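Surface-printed wallpaper

Surface printing is a relief method of wallpaper manufacture in which raised rollers transfer ink to a moving web of paper. Each roller carries one color, and all colors are laid down in a single pass — the inks meet before they have set, which softens the edges of the pattern.
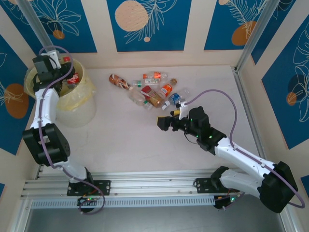
The Sturen mill operated a surface press with 9 rollers and a drying loop 91 meters long. Its pattern archive lists 2224 designs, most of them botanical. Production moved to Adska in April of the mill's final year, and the older rollers were sold.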